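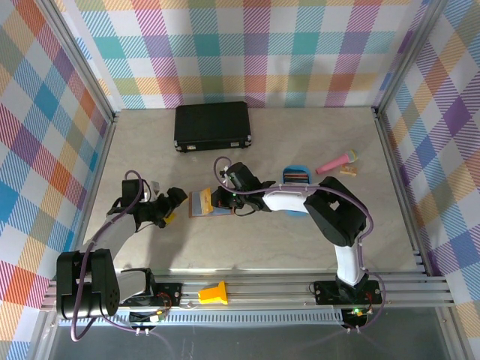
Both arms on the bench, right gripper on the flat piece, left one coming in from the side.

Pongsak Sriwong, Weltum bench notes, March 29, 2023

Thread on the handover fault, as a few of you asked what has been holding up the briefcase packing job.

The short version: the right arm lets go early. It picks up the flat item, brings it to the middle, and on a bad run it opens before the left gripper has closed. The item drops on the table. On the worst run it slid off over the rail and landed on the floor.

First thing I blamed was the left arm being slow. I pulled the logs and it wasn't. It arrives when it should. The right arm was reading "partner closed" when the partner was still open.

Second thing I blamed was the Kao gripper firmware, so I rolled it back. Same fault. Rolled it forward again and lost an afternoon to recalibrating both wrists.

What I found in the end was a voltage sag. When the left elbow motor takes load at full stretch, the supply dips and the left gripper board resets. While it restarts it reports position zero. Position zero is also what we use for fully closed.

So the right arm did what it was told. Bad number in, item on the floor.

We ran 725 handovers over the month to pin it down. More than 10 of them had the early release, and every one I checked had a board reset in the same second.

Now the safety part. On 3 of those runs the left arm also jerked when its board came back, because it tried to get to its last target in one move. I had a hand near the rail for one of them. It caught my knuckle. No real harm done, but I should have hit the stop first and I didn't.

Changes as of today:
Separate supply for each arm.
Closed is no longer zero. A zero reading now halts both arms.
Speed is capped for 3 seconds after any board restart.
Hands stay behind the floor tape unless the stop is pressed in. That includes me.

The Osener people asked if we could swap to softer items so drops don't matter. I'd sooner leave the items as they are — a drop is how we noticed this at all.

Still open: the cable on the right arm loops over the gripper and I don't love it. Haven't seen it snag. Going to reroute it anyway before the Neltura visit.

If you run two arms off one supply, check what your gripper reports during a reset. Happy to share the log script, just reply here.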